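**Hustulus presents new play kitchen for small cooks**

Hustulus is adding a wooden play kitchen to its children's range this April. The model is called Mudix and has a stovetop, a sink, an oven and a microwave with a door that opens. It comes in 2 boxes and will be sold at Heritz stores for $225 – delivery is included.

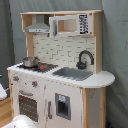
Woldegiorgis, the first shop to test the kitchen, reports that children went to the microwave before anything else.

Orders open at 2 p.m. on launch day.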